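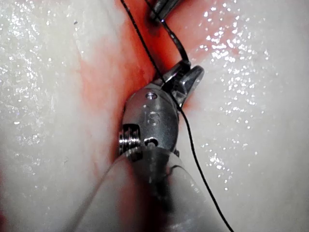

Nélida Quiroga has run the leader training program at the Dindilcombe youth association for 21 years. Her job title has changed three times in that period and the content of the job, by her account, hardly at all. She writes the course plans, assigns mentors, checks the completed logbooks and signs the certificates.

The association works with children from seven to 17 in weekly groups. Each group has one lead adult and at least two assistants. New adults used to be trained over a single weekend in January. Under the system Quiroga introduced, they complete four evening units, one camp and a mentored period of 12 weeks.

"The weekend course was too dense," she says. "People left with a binder and a signature. When we visited them in the fall, the binder was on a shelf and they were running the meetings from memory."

The mentored period was the part that met resistance. Experienced leaders were asked to attend a second group's meetings in addition to their own, and several declined. Quiroga reduced the requirement to six visits, spaced two weeks apart, and wrote a one-page form for each visit. The form covers the meeting plan, the ratio of adults to children, the handling of arrivals and departures, and one point chosen by the new leader.

Roscoe Haddad completed the program in its second year and now mentors at the Fleltum group. He found the last item on the form the most useful. "You pick the thing you are worried about. Mine was the end of the meeting. I always had ten minutes left over and no plan for them. My mentor watched that part and wrote down the times."

Haddad now keeps a card file of short activities, sorted by length and by whether they need equipment. The Fleltum leaders copy from it freely. He has asked that cards be put back in order – with mixed results.

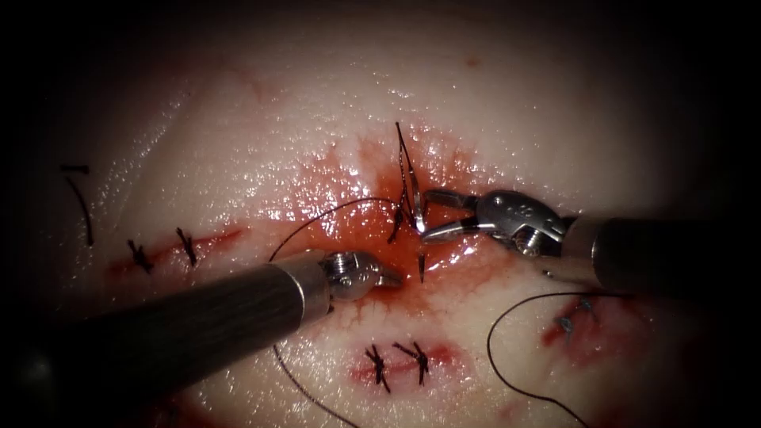
How long does it take a new adult to qualify?

Most finish in roughly 47 weeks, counted from the first evening unit to the signed certificate. The units and the mentored visits fit into the first half of that time. The camp is usually what people wait for, as it is held only once a year and has 72 places for all groups combined, children included.

Quiroga would like a second camp. The site at Delacroix is available in the fall, but the kitchen there can be used by only one group at a time, and the sleeping huts have no heating. She has drafted a schedule with staggered meals. "It works on paper if breakfast starts at six thirty. I have not yet found anyone who wants to cook it."

Records are the other open matter. Logbooks are still kept by hand, and a leader who moves between groups has to carry the book along. A shared register called Skemimo is being tried in 3 groups. It stores the unit dates and the visit forms, and it sends a reminder when a first aid certificate is close to expiring. Haddad enters his visits on the same evening. Quiroga prefers to keep the paper copy as well until the register has been through a full training year.

She plans to hand over the mentor assignments next, and the certificates after that. The course plans she intends to keep for the time being. "There are two units I still want to rewrite," she says. "The one on meeting plans is too long, and the one on talking with parents stops before the difficult part."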